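I got to the Ollusow open day on a Friday with nine minutes to spare and no breakfast in me, so my first stop was the coffee cart, and my second was the Hostik bay (you follow the hum!). I'd read all about their arms and never stood next to one. I ended up staying until they started switching off the lights.

What got me was the hardware up close. All those black parts and those little silver screws, and I wanted to poke every single one.

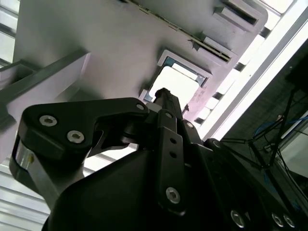
Lunch, and a second look

Over sandwiches I chatted with a couple from Bumwood who'd driven 263 miles for this. They liked the Ugwu demo better. I went back to Hostik anyway and asked for another turn at the controls.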